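What I Learned from One Old Tower

I've been meaning to write up the old desktop for weeks, and my friend Intan Gunawan keeps asking me whether I've "done the computer post yet," so here it finally is, with a cup of coffee at my elbow and no particular plan.

Some background for anyone new. Back in April I decided I would stop being afraid of the inside of a computer. I'd owned them for most of my life and never once taken a side off. Then Xóchitl Becerra, who used to fix machines for the school district over in Kimville, told me the best way to learn was to lay an old tower on its side, get the panel off and just look for a good long while before touching anything. I loved that advice! It's how my grandmother taught me to sew, too.

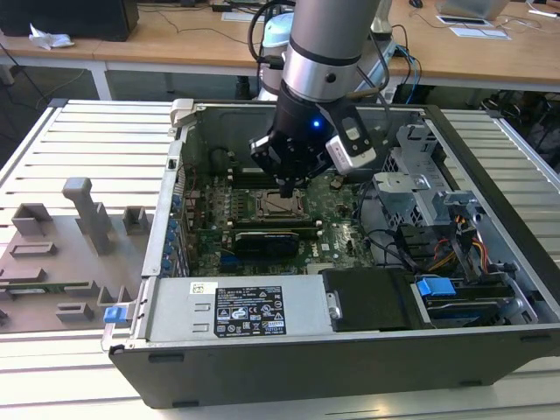
Getting your bearings

What surprised me most is how much room the ordinary stuff takes up. The power supply is a great big silver box with a label full of tiny certification marks, and then there's the drive cage with its bundle of red and yellow and black cables (I do wish somebody had combed those). The motherboard itself looks like a little town from above. I got fond of the blue plastic bits, the slot clips along the back and the latch on the drive tray, because as a beginner you want something colorful to steer by.

After that I spent a whole evening on the small things. There's the coin-cell battery, for one, which keeps the clock going when the machine is unplugged. My neighbor Lyle Pruitt swears his old PC thought it was the wrong decade for a year before he changed his. It cost him less than lunch.
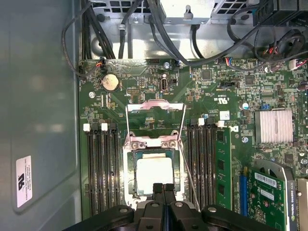

The coin battery in its holder, with the processor socket over toward the middle.

The socket made me the most nervous, and I think it's that way for everybody. The little metal plate swings up on a hinge, and the first time you do it you hold your breath. Xóchitl's rule is to put your coffee in another room first, and I've stuck to it. She also has me touch bare metal before I go near the board, every single time, even if I only got up to answer the door. 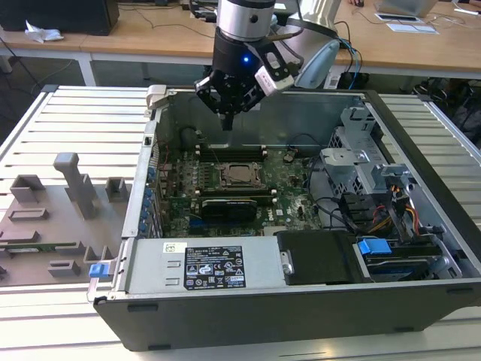

Memory slots and other friendly places

If you're starting out, start with the memory. The slots are long and dark and easy to find, in two banks with the socket between them, and the white latches at the ends are about as friendly as computer parts get. You press, you wiggle nothing, you lift straight up. I practiced until my thumbs were sore.

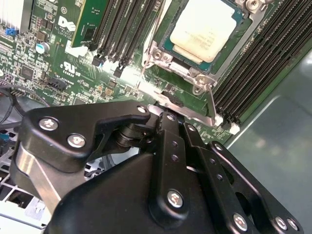

Posted by Syafiqah Manurung on 5 July 2022

I've left the processor for last, mostly so I could put it off. It's smaller than I'd pictured, a pale square lid in a metal frame, with a thin lever down the side that wants a firmer push than feels polite. I still make a face when I do it. Next time I want to talk about thermal paste, on which Intan and I disagree completely, and I've promised Lyle a few words about dust as well. If you have an old tower sitting in a closet, do write and tell me what's in it!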